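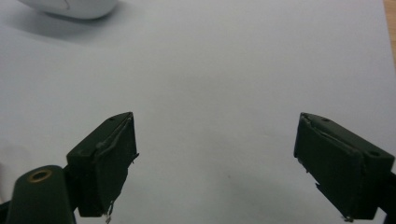
Finally started on the back room. Been putting it off since September, when the boxes came over from the Hodwood flat and got dumped wherever there was floor. Kettle on, radio on, door propped open, go. The table had to be first or I'd never have got going at all. It is mostly white now, with only a strip of brown wood showing over at the far right, and that strip is the bit I keep looking at. Nice warm colour. I might oil it when there's a dry weekend, or I might leave it another year, we'll see.

Three bags out so far. One for the charity shop, two for the tip. Mostly paper — old bus timetables, a Tripathi catalogue I swear I've thrown away before, instructions for a heater we don't own anymore. Kept the button tin. Kept the good scissors, obviously, which were under the catalogue all along and I'd already bought another pair.

Then the measuring. The long wall is 141 cm from the door frame to the corner, which is annoying, becuase I'd had my heart set on the Wullireo shelf and that's longer. The shorter one is 90 and looks a bit mean on such a big stretch of wall. Could have two of those, one above the other. Could have none. I stood there with the tape for ages and decided nothing, then went and had toast.

Colour is staying as it is. I did bring home a tester from Trundutness, a sort of porridge shade, and tried it on a bit of card and no. Too yellow by teatime. Pale is fine. Pale makes the room feel bigger and I haven't got the energy for dust sheets.

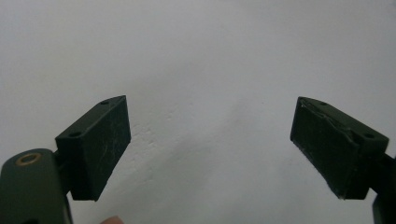 The wall, still plain, still no shelf.

Next job is the drawer of leads. Dreading it. There must be a charger in there for every phone I've ever had and I can't tell which is which, so they'll probaly all go in a shoebox and get a label saying LEADS and that'll be that for now. Also need: picture hooks, a new bulb, something to put the pens in that isn't a mug.

Right, tip shuts at five and the bags are still in the hall. More when the drawer's done.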